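17 March 2024
Pressed eyeshadow, shade Falumcombe - binder and compaction, second round

Carried over from last entry: pans from batch 13 cracked at the rim on the drop test and gave poor payoff on the finger swipe. Jurgita Petrauskas thought the press was at fault. I thought the binder was too low for the amount of coarse pearl in this shade. We agreed to change one thing at a time, starting with the binder.

Base unchanged: talc, mica, magnesium stearate, preservative, the usual iron oxides (red and black), plus the coarse bronze pearl from Pikden. Binder is dimethicone with a little caprylic/capric triglyceride. Old level was on the low side for a shade this heavy in pearl. Raised the dimethicone and took the difference out of the talc. Triglyceride left alone.

Mixing. Oxides and talc ground first until no streaks showed when a pinch was drawn down on white card. Mica and stearate next. Binder added by spray in two portions with a scrape-down between them. Pearl last, low speed, short time. In batch 13 the pearl went in before the binder and I suspect the blades broke up part of it, which would account for the flat look. That makes it a second change, so the comparison is not as clean as we agreed. Noted.

Sieved after the binder, before the pearl. Small soft lumps stayed on the mesh, darker than the bulk, so the black oxide is still not fully dispersed. Reground those separately and returned them. Do not skip this step with Ķēniņš, which has more black in it.

Pressing. Split the powder into batch 32 and batch 33, same mix, different dwell. 32 had the short single press used before. 33 had a light pre-press to let the air out, then the full press with a longer hold. Ribbon cloth on both. Clean release from the cloth on 33. On 32 the cloth pulled a thin skin off several pans, mostly those filled last, when the powder had been standing in the hopper.

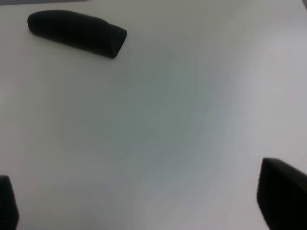 White bench top, black item at upper left.

Drop test, onto the wood block from the standard height. 32: edge chipping on the first drop, one pan loose on the second. 33: no change on the first drop, a hairline at the rim on the second, no powder lost. Better than batch 13 in both cases, so the binder was at least part of it. Jurgita's point about the press also stands, going by the gap between 32 and 33.

Payoff. Finger swipe on the inner arm, no primer. 32 is soft and a bit dusty, good color on one pass. 33 needs a second pass to reach the same depth but there is less fallout. With the flat brush the two are hard to tell apart. With the fluffy brush 33 is weak. Pearl reads clearly on both, much closer to the hand-pressed reference than batch 13 was.

Glazing. Rubbed one pan of 33 with a dry brush until the surface started to shine. It hardened slightly at the center and then broke through again with normal use. Acceptable, but I would not go any higher on binder. If more strength is needed it should come from the pre-press.

Color. Under the daylight lamp both are a touch warmer than the reference. Possibly the extra binder wetting the red oxide. Jurgita sees it, I only see it next to the reference. Leave the oxides alone until the pans have stood and been checked again.

To do
- Repeat 33 with the pre-press kept and a shorter final hold.
- Same binder level, pearl added first, to separate the two changes.
- Put pans of 32 and 33 in the warm cabinet for oil migration, final reading in July.
- Ask Pikden whether the pearl lot is the same as the one in the reference.
- Esow is a matte and should not get this binder level. Mark the sheet so it is not copied across.
- New ribbon cloth. The current one is fraying at one end.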